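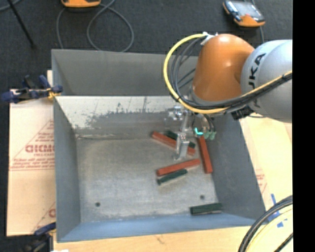
The picking bin at Likell, with the red and green practice blocks and the teach pendant lying behind.

Report from the visit to Likell, 29th August

We came to the Likell workshop by the morning bus from Pillesell, a ride of 37 minutes, and I was the only one in our group who had never programmed a robot. My own work is in packing and labelling, so please read this report with that in mind. The others from our evening course know much more than I do and may correct me at the next meeting.

Our host was Wenceslao Ledesma, who has the responsibility for the teaching cell. He began without slides, for which I was grateful. The subject of the day was how a robot can be shown a task by a person, and he wanted us to stand beside the bin as early as possible.

The bin is a grey metal one with sloping walls, and the paint or coating at the back is quite worn. In it lie long blocks, red ones and dark green ones. The arm comes over the side and takes hold of a block with its gripper. This sounds very simple, but the blocks fall next to each other and against the wall, and then the fingers have little space. Wenceslao said the corners are the best teachers in the building. A block in the open floor can be picked by a beginner. A block that lies close along the wall needs a person who thinks first about the fingers and only afterwards about the block.

There are two ways to show the movement. In the first, you take the arm with your hands and lead it to the place. In the second, you stay at a distance and drive it with the pendant, a controller with a screen which you hold in front of you. At Likell they use leading by hand for the long way in and out, and the pendant for the last part above the block, where a small step is wanted.

I tried both. With my hands I was too strong, and the gripper came down crooked. With the pendant I was too slow, and I mixed up the directions, as left on the pendant was not left for me where I was standing. Guðlaug Fogh, who drives the arm most days, told me to turn my body until I faced the same way as the robot's base. After that it went better, and on my attempt number 8 I had a red block in the gripper and put it down outside the bin. I was very proud, I must say.

Every good attempt is saved. Since February they have collected 700 of them in this cell, and the failed ones are saved too, in a separate folder with a short note. Guðlaug showed us some notes on her computer. Most of them said only "slipped" or "touched wall". The software which learns from the attempts is called Cilament. I did not understand all of the explanation about it, but the colour of the block is apparently not used for the moment, only the position and the slope.

What I liked less was the cables. They hang in wide loops around the arm, the thick yellow one especially, and when I was leading by hand I was always afraid to pull one of them. Wenceslao agreed that one must learn to watch them. Mr Hjaltadóttir's group from our course asked if a cover could help, and the answer was that it had been tried and made the wrist stiff.

Lunch was soup and rye bread in the canteen, paid by Likell, many thanks for it. In the afternoon the stronger programmers stayed at the computers, and I went back to the bin with Guðlaug and practised the green blocks until our bus.

For those who want to join the second visit: bring closed shoes, tie back long hair, and leave rings and bracelets at home. There is place for 8 persons. Please write your name on the list beside the classroom door.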